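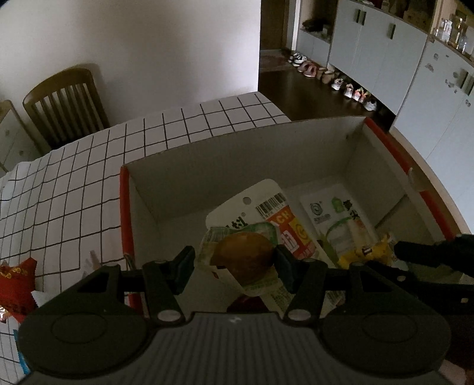
The bun and the snack box, seen from just over the gripper.

By Luana Seixas
September 30, 2021

I figured the robotics club would be all sparks and shouting. Nope, it was groceries! The team has set itself 516 snack pickups by February, and I got to try 9 of them (badly, and with a lot of apologizing).
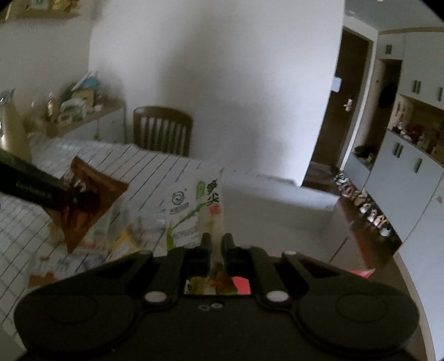
Ndlovu Robotics Club, Snack Handling Team

Bamboo shoot tips are my new nemesis. You squeeze the handle, the two fingers close on the packet, and then your wrist wobbles and everyone goes quiet. The club calls its practice course Brekomance and I still don't know why.

Comments

rurkuvum_dad: My daughter joined last week and now practices on our pantry.

T. Rasulow: Do they take beginners?

pk100: I'd have eaten the bun.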